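Farnden extends small-item recycling trial to 600 more households

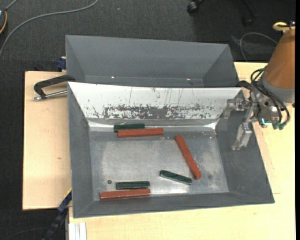 Red and green blocks in a gray metal bin.

Farnden will extend its collection of small household goods to 600 more addresses, the town's waste office said on Sun 6 October. The collection covers toys, kitchen utensils and other hard goods too small for the bulky-waste service and not accepted in curbside recycling.

The trial opened in June on two routes north of the rail line. Residents set items out in a clear sack on the same day as paper and cardboard. Sacks go to the Veloso transfer station, where they are opened by hand and the contents divided by material. Reusable goods are set aside for resale before the remainder is baled.

Crews logged 2,599 sacks over the first period. Contamination, mainly food packaging and batteries, was highest in the opening weeks and fell after a revised leaflet was delivered. Batteries remain excluded and must be taken to a drop-off point. Items containing a battery that cannot be removed are also excluded.

Raíssa Falcão, who manages collection contracts for the town, said the added addresses were chosen to fit existing truck capacity. "We can absorb this area without a new vehicle. Anything beyond it would need a separate budget line," she said.

Mundex holds the collection contract. Mixed rigid plastics are sold to Zadton, which grinds them for use in drainage products. Painted wood has no buyer at present and is sent for energy recovery.

The extended service will run every 3 weeks. Households in the new area will receive a roll of sacks and a printed schedule by mail. Apartment buildings with shared containers are not included in this phase.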